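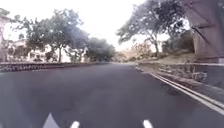

Front camera view on the wall road, with the double edge line on the right.

How to label road edges for the Skudbridge edge-following method

This page covers the labelling and training steps we used for the edge-following result on Skondero, our outdoor wheeled robot. It assumes you have a working front camera and can drive your robot by hand. Mpho Radebe wrote the first version. Hiếu Võ and Nhàn Thân added the notes on masking and on checking the output.

What the method does

The network takes one front camera picture and gives back two numbers: how far the robot is from the right-hand edge of the road, and the angle between its heading and that edge. The steering controller uses both. There is no map and no satellite positioning in the loop.

Earlier versions labelled the whole drivable surface. That took a long time and most of the work went into far-off parts of the road that the controller ignored. The present version labels a single line on the right and one point where the road runs out of sight.

What you need

A set of front camera pictures from at least two different roads
The camera height and tilt, measured on the robot
A labelling tool that can draw a polyline and a point
The Kolach scripts (mask, convert, train, check)

Step 1. Drive and record

Drive each road by hand in both directions. Keep to walking pace. Include some stretches where you drift towards the edge and come back, otherwise the network only ever sees the robot well placed and gives poor answers when it isn't.

We recorded on Saturday mornings, starting at 7.30. If you can, add a second session in the late afternoon so that the shadows fall the other way. Our first set had only morning light, and the distance estimate was noticeably worse at 5 in the afternoon.

Step 2. Thin out the pictures

Neighbouring pictures in a recording are nearly the same, so labelling all of them is wasted effort. We kept 3,000 pictures for training and set 264 aside for testing. The test pictures came from recordings that were not used for training at all. Do not split one recording between the two sets, or your test score will look better than it should.

Step 3. Mask the robot

Parts of the robot show along the bottom of every picture. On Skondero there is a grey angular piece at lower left and two small white rounded parts to the right of it. Draw the mask once on a clear picture, save it, and run the mask script over the full set.

Leave a small margin around each part. The white ones look slightly blurred at this distance and a tight mask lets a pale fringe through. In one early run the network took that fringe for paint.

If you take the camera off for any reason, draw the mask again.

Step 4. Draw the edge line

Start at the bottom or right-hand border of the picture, wherever the line enters, and work towards the far end of the road. Put points closer together on bends. On a straight road four or five will do.

Rules for choosing the line:

Single painted line: follow the side nearest the road.
Double painted line, as on the wall road: follow the stripe nearest the road and ignore the other.
No paint but a visible kerb: follow the foot of the kerb.
No paint and no kerb: follow the edge of the asphalt and tick "soft edge".

Do not follow the shadow of the kerb. It moves during the day, and on the wall road it falls on the verge, outside the paint. Do not use the retaining wall on the left either, even though it gives a strong straight edge. The controller works only from the right.

Stop drawing where you can no longer tell the line from the road surface. Guessing the last part made our angle estimate worse.

Step 5. Mark the far point

Place one point where the two sides of the road come together. On the wall road this is just right of the middle of the picture, at the bushes. If a bend or a rise hides it, leave the point out and tick "hidden". The training script skips the angle term for those pictures.

Step 6. Convert and train

Run the convert script with your camera height and tilt. It turns each polyline into a distance and an angle. Look through the output for negative distances, which nearly always mean the line was drawn from the wrong end.

Train for 18 passes over the data. Beyond that the training error kept falling and the test error did not. Habibur Akanda repeated this on the Kwofie recordings and stopped at the same place.

Step 7. Check before driving

Run the check script on the test set and sort by error. Look at the worst pictures first. Ours were mostly soft edges under trees, plus a few labelling slips that Sang Vi corrected by hand.

Then drive with the network running but the steering left in your hands, and compare its distance with a tape measure at several stops. We accept an error of about 2 centimetres on painted roads. Soft edges are not yet good enough for us to let the robot steer on them, so the controller slows to a halt whenever the soft edge output is high.

Known problems

Fresh patches of tar next to the line pull the estimate inwards. Worn paint is handled well until the gaps get longer than the robot. We have not tested at night or in rain.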